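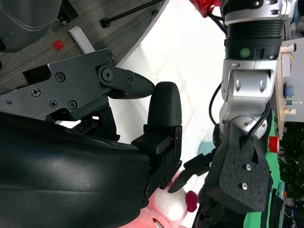 Cheguei à Stullanora às seis da manhã, com sono e com um saco de pão quente que a minha mãe insistiu que eu levasse (ninguém visita uma fábrica de mãos vazias, diz ela). Era março, chovia de lado e o portão estava trancado. Quem me veio abrir foi Nosipho Pretorius, chefe do turno da manhã, de botas de borracha e já com um café a meio. Aceitou o pão antes de me cumprimentar. Demo-nos logo bem.

Eu conhecia a empresa de nome, como quase toda a gente cá da zona. Faz brinquedos de peluche há duas gerações e vende a maior parte para fora, com a marca de outros cosida na etiqueta. Tive um urso deles em criança, que ainda anda por casa dos meus pais, já sem um olho. O que eu não conhecia era a conversa que corre agora no café em frente ao portão, e que me fez pedir a visita: "os braços". Os braços isto, os braços aquilo, o meu cunhado que está nos braços. Demorei a perceber que falavam da célula nova, na antiga sala de acabamentos, onde dois braços robóticos trabalham frente a frente em cima de uma mesa branca.

Ora, pegar num peluche é difícil! Eu achava que era das coisas mais fáceis do mundo, até a Nosipho me pôr à frente o comando e me dizer "então pega". Uma caixa de cartão tem cantos, tem lados, está sempre no mesmo sítio. Um boneco mole dobra-se, foge, roda sobre a barriga, e a garra que o apertava pelo meio passa a apertá-lo por uma ponta. Tentei quatro ou cinco vezes com um cor-de-rosa de nariz de pompom vermelho, e o bicho escorregou-me sempre. Um rapaz da manutenção, encostado à porta, teve a delicadeza de não se rir alto.

O que se pede aos braços é o seguinte: um segura o boneco, o outro puxa-lhe o nariz, aperta as costuras, levanta-lhe o pelo da cabeça para ver se ficou linha solta. Depois trocam. É a inspeção final, a que decide se o boneco vai para a caixa ou volta para trás. Até ao ano passado era feita toda à mão, por um grupo de mulheres sentadas a uma bancada comprida, com luz branca por cima e a rádio ligada num canto. Algumas puxavam narizes há mais de vinte anos. Uma delas mostrou-me o polegar direito, que já não estica todo. "É o polegar do pompom", disse-me, como quem fala de uma doença com nome em latim.

Perguntei o óbvio, claro. Quem saiu? A Nosipho deve estar farta da pergunta, porque respondeu sem levantar os olhos da folha de turno. Duas pessoas reformaram-se e não foram substituídas. As outras seis continuam lá, mas já não fazem a mesma coisa, e é aqui que a história se torna mais complicada do que aquilo que eu trazia escrito no caderno.

Agora trabalham a pares, em turnos curtos. Uma conduz os braços à distância, com um par de pegas que copiam os movimentos das mãos dela, e a outra olha para os bonecos que os braços aprovaram e diz se concorda. Cada repetição fica gravada e serve para o programa aprender. A empresa que montou o sistema chama-se Bralari e manda cá um técnico de quinze em quinze dias. O programa propriamente dito chama-se Jemix, nome que na fábrica virou verbo: o boneco que os braços deixam cair foi "jemixado". Ouvi isto umas dez vezes na mesma manhã, incluindo a propósito de uma sandes.

No dia em que lá estive, o quadro à entrada da sala tinha um número escrito a marcador azul: 2.223. São as repetições gravadas desde o arranque que a equipa considerou boas. As más também ficam guardadas, noutra pasta, e parece que ensinam bastante, mas essas não vão para o quadro. Perguntei se havia um objetivo. Há, só que já mudou várias vezes e agora preferem não o escrever.

Passei a manhã a saltar entre a célula e a copa, e foi na copa que aprendi mais. Havia opiniões para todos os gostos. A do polegar está contente, assim mesmo, sem rodeios - chega a casa sem dores e voltou a fazer croché, que tinha largado. Ao lado dela, uma colega mais nova torcia o nariz. Sente-se vigiada. Antes, se um boneco passasse com uma costura torta, era de todas e não era de ninguém; agora cada decisão tem hora e nome. "Se me engano, o engano fica lá para sempre", disse. A Nosipho garantiu-me que as gravações não servem para avaliar ninguém e que isso está escrito num acordo assinado. A colega mais nova também leu o acordo. Continua a torcer o nariz, e eu, no lugar dela, se calhar também torcia.

Depois há a questão do dinheiro, que surgiu quando o café já estava frio. Quem conduz os braços recebe um suplemento, quem só confere não recebe, e os pares rodam precisamente para que toda a gente o apanhe. Só que há quem não se ajeite com as pegas. Uma senhora de sessenta e tal anos experimentou uma tarde inteira, ficou enjoada e pediu para não voltar. Continua na bancada, a conferir, e perde o suplemento. Ninguém acha isto justo, nem a própria Nosipho, que me disse que levou o caso à direção e que está à espera. Disse-o de uma maneira que me fez pensar que já espera há algum tempo.

Confesso que também não esperava ouvir falar tanto da rádio. Na sala nova não há rádio. Dizem que distrai quem conduz, e provavelmente é verdade, mas na bancada antiga discutia-se a novela, cantava-se mal, sabia-se quem estava zangada com quem. A trabalhar a pares, fala-se com uma pessoa e fala-se baixo. Três mulheres diferentes me disseram que sentem falta do barulho! Uma delas passou a ir almoçar ao armazém de propósito, porque lá ainda há uma coluna em cima das prateleiras.

A meio da manhã deixaram-me sentar outra vez às pegas, com a operadora daquele turno atrás de mim a dar indicações. "Devagar. Mais devagar. Agora pensa que é um gato." Pensei que era um gato, e o peluche subiu! Dois palmos acima da mesa, de lado, meio esborrachado, mas subiu. Fiquei tão contente que abri a mão para festejar e a garra, obediente, abriu também. Jemixado.

Ela voltou ao lugar dela e fez aquilo em segundos. O que me impressionou foi o pormenor: antes de puxar o nariz, dá um toquezinho lateral no boneco, quase nada, para ele assentar. Perguntei-lhe porquê e ela não sabia que o fazia. Fazia-o à mão na bancada, levou-o para as pegas sem dar por isso, e agora, segundo o técnico da Bralari, o programa também o faz sozinho quando o deixam trabalhar sem condutora. Há um gesto daquela mulher dentro da máquina. Ela achou graça, depois ficou calada um bocado, e depois perguntou-me se eu achava que lhe deviam pagar alguma coisa por isso. Não soube responder. Andei a semana toda a pensar no assunto.

Sem condutora, por enquanto, os braços só trabalham na hora do almoço e com os modelos mais simples. Os bonecos de braços compridos baralham tudo. Os que têm pelo muito fofo também, porque tapam as costuras, e há um coelho de orelhas enormes que está banido da sala até nova ordem. A Maglaya, cliente antiga da casa, encomendou uma série inteira de polvos para o outono. Quando a Nosipho me contou isto fez uma pausa e disse só "oito pernas". Vão ser inspecionados à mão, na bancada velha, que afinal não foi desmontada.

Saí já depois do almoço, com a chuva no mesmo sítio. A Nosipho veio comigo até ao portão e perguntou-me se eu ia escrever que os robôs eram bons ou maus. Disse-lhe que ia escrever sobre o polegar, a rádio e o suplemento. Pareceu-lhe bem, mas pediu-me que insistisse no suplemento. Está feito o recado. E o saco do pão ficou lá, a minha mãe já perguntou por ele.

Contactos da redação | © Todos os direitos reservados | Voltar ao topo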